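From the Manipulation Group: Putting Flowers in a Vase

Those of you who stopped by the Idevden lab before the December break will remember that the flower arranging project was in a bit of a rut. The arm could pick up a stem just fine, and it could carry that stem over to a vase without much fuss, but getting the end of the stem down into a narrow opening was another matter. We are happy to say that Jouko Oksanen and the Granutell team have some better numbers to share, and a method behind them that we think a few other groups in the building may want to borrow.

The old policy was trained on 1,000 demonstrations, all of them complete from pickup to release. That sounds like plenty, and for cups and blocks it was, but most of each recording was spent moving through open air, where very little can go wrong. Jouko's idea was to go back and collect short corrections only. A person lets the policy run, takes over when the stem starts to drift off the mouth of the vase, fixes it, and hands control back. The team gathered 400 of these over the winter — some of them only a couple of seconds long — and gave them extra weight in training.

On a test set of 158 trials, the retrained policy placed the stem on the first try in a little over two thirds of them, compared with fewer than half before. The gain was biggest on glass vases, which had always been the troublemakers. Glass does odd things to a wrist view, and the older policy would often chase a bright facet when it ought to have been looking for the neck.

Tulips with wide leaves are still hard. A leaf can swing across the view just as the stem gets close, and then the arm hesitates or backs away altogether. Jouko would like to try a second view from the side, and he has been trading notes with the Troltenen folks, who have seen much the same thing with cable plugs.

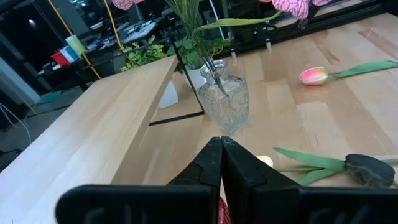

Wrist view of the table, with the glass vase at center and two artificial tulips lying to the right.

The corrections and the training notes are on the shared drive in the Nwankwo folder, and there are 7 short clips of failed trials in there too, for anyone who enjoys that sort of thing (we certainly do). If you would like to try the method on your own task, drop Jouko a line and he will gladly walk you through the takeover setup.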